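Newsletter > Kitchen & Table > Do You Need It

The taped table, and whether the rack earns its spot

Every summer somebody forwards me the same tip: mark your table off with tape, give each thing its own box, and the mess will never come back. I have my doubts. Tape doesn't put anything away. It just shows you how much you own, in neat rectangles.

Meinecke swears by it in their May handout, which runs to 431 words and mentions washing up 2 times. So we looked at a table set out this way, lemons and all.

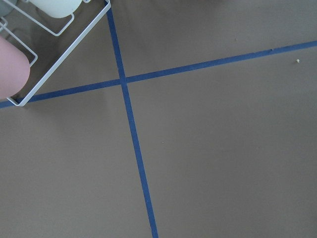
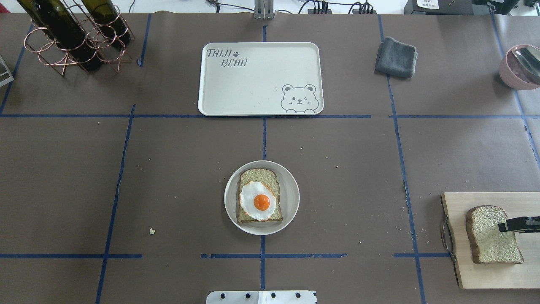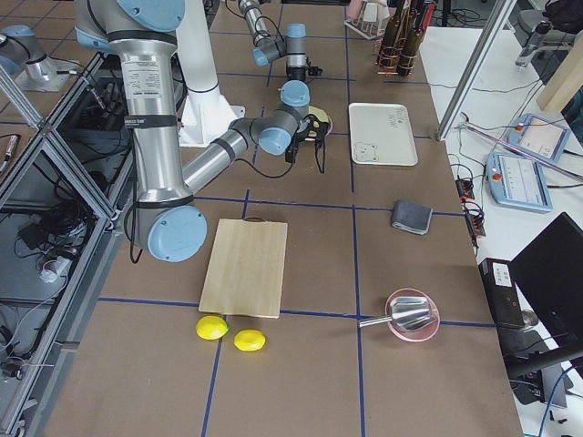
COUNTER & TABLE

I'll give the blue lines this much -- you can see where one box stops and the next one starts. But a wine rack with three bottles in it takes up real room, and so does a dish rack. Do both need to live on the same table as the cutting board? I'd put the wine on a shelf and get a whole corner back.

The tray with the winking bear is cute. A tray is only useful if things land on it, though, and mine at home mostly collects mail.

Then there's the question of crumbs. Paper on a table catches them, sure, and you still have to deal with the paper. A Flillar reader wrote in to say she changes hers every 2 weeks. That seems like a long time to me.

If you want to try it anyway, use painter's tape and start with one half of the table. Leave the other half alone for a week and see which half you end up cooking on. My money is on the bare one.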